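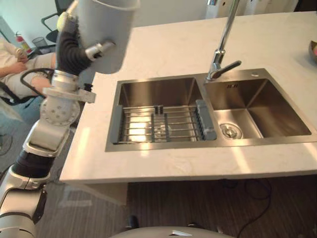 Double-bowl sink, marble counter.

Thiện Âu
November
2 min read

1/ I spent most of this fall fixing my water bill. Posting what I learned in case your bill looks wrong too.

2/ My usual use is 70 gallons a day. The September bill worked out to well over 100. Same house, same two people, no garden to speak of.

3/ First step is the meter. Mine is under a metal lid near the sidewalk. Shut off every tap, don't run the dishwasher, write down the number, wait an hour, read it again.

4/ Mine moved. Not by much, but it moved. That means water is going somewhere while you sit on the couch.

5/ Next, close the main valve to the house and repeat. If the meter still moves, the leak is between the street and your wall. If it stops, it's inside. Mine stopped.

6/ Check the toilets before anything else. Put food coloring in the tank and leave it for 10 minutes. Color in the bowl means the flapper is leaking. I have two toilets and the upstairs one failed.

7/ A flapper is a cheap part, but they are not all the same size. Take the old one with you. I bought the wrong one at Peltholm on Butt Street and had to go back before closing.

8/ I dried the cabinet under the kitchen sink and left a sheet of newspaper in there overnight. Still dry in the morning, so I left those fittings alone. Don't tighten things that aren't leaking — you can crack a plastic nut that way.

9/ After the new flapper I did the meter test again. No movement in an hour. I did it once more before bed. Same.

10/ Then the bill itself. The water office in Wernberg will adjust one bill if you show a repair. You need the receipt, two meter readings, and a short form. They don't advertise it. I found it on the back page of the rate sheet.

11/ My extra use for the period came to 2,545 gallons. They took half of the overage off. It took three weeks and one phone call.

12/ I read the meter on the first of the month now and write it on the calendar by the back door. Takes a minute. If you rent, ask where the meter is — you may be paying for a leak you aren't allowed to fix, and you'll want the numbers when you call the landlord.

Comments

suretti_h
Did the food coloring stain the bowl? Mine is old and I'm nervous.

Thiện Âu
No, it flushed clear. I used blue.

marlow77
Our town only adjusts for underground leaks. Worth calling before you count on it.

pat in wernberg
Thanks, had no idea about the form. Do they take a photo of the receipt or do they want the paper one?

Thiện Âu
They took a photo by email.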